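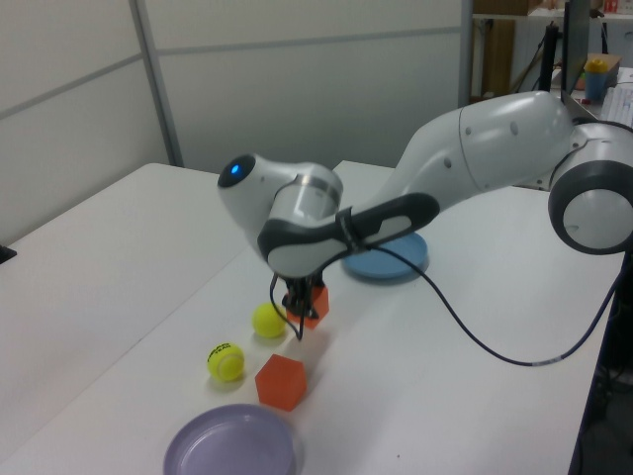 Brestent sorting policy

Brestent learns tabletop sorting from people guiding the arm by hand. Siham Ragab and I trained this version on 1482 short runs, and we're delighted with how well it copes when we shuffle everything about! Plates, balls and blocks can start anywhere within reach.

What's new is the pause. Before each grasp the policy compares three possible grips and picks the one it is surest of, which cut dropped blocks by 44 per cent in our own trials (a lovely surprise).

Orange blocks are still our favourite test, as the corners make a tilted grip easy to spot.
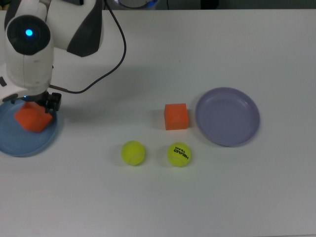 What you get

Trained weights, the Tindall logging tool and two set-up guides.

Contact: Hanane Abdel Rahman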